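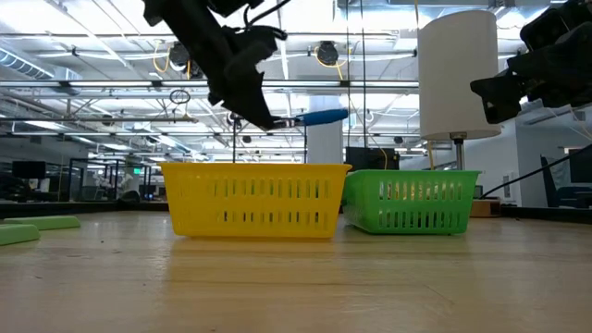
Skutport is our planning and control software for pairs of robot arms that share one table, and we wrote it for people who would like to spend their mornings on the job itself and not on hand-tuning every last movement. You tell it which things go where, it works out the paths for both arms, and it keeps each one clear of the other as they go (we are rather proud of that part!). Sorting into baskets is where most of our customers begin, and it asks more of a planner than you might think. A slender tool like the blue-handled one, held level over the yellow basket, sticks out well past the jaws, so Skutport plans for the gripper and the tool together as one shape, right down to the end of the handle. The slotted sides of the baskets get the same care, and are treated as solid walls unless you say otherwise.

## What you get

- The Skutport planner, for one arm or 2
- Cuypers, our perception module, which finds baskets and tools from a fixed camera and copes nicely with shiny tabletops
- A replay window, where you can step back through any run and see what the planner had in mind
- 77 ready-made grasps to copy, bend and rename as you please

Moving a basket doesn't mean starting again. Cuypers looks at the table before each pick and passes the new position along, and if it can't make up its mind it stops and asks you. You can set how fussy it should be, and we'd suggest leaving it quite fussy for the first week or so.

## Prices

| Licence | Price |
|---|---|
| Skutport, single arm | €500 |
| Skutport, two arms, with Cuypers | €1,299 |

Both are paid once per workstation and include updates until the end of August next year. Schools and colleges are very welcome to write to us about a shared licence.

Questions go to Koen Groen at our Clivville office, who is always glad to hear what you are hoping to pick up. Do mention the make of your arms and grippers when you write.

Page last updated March 15, 2020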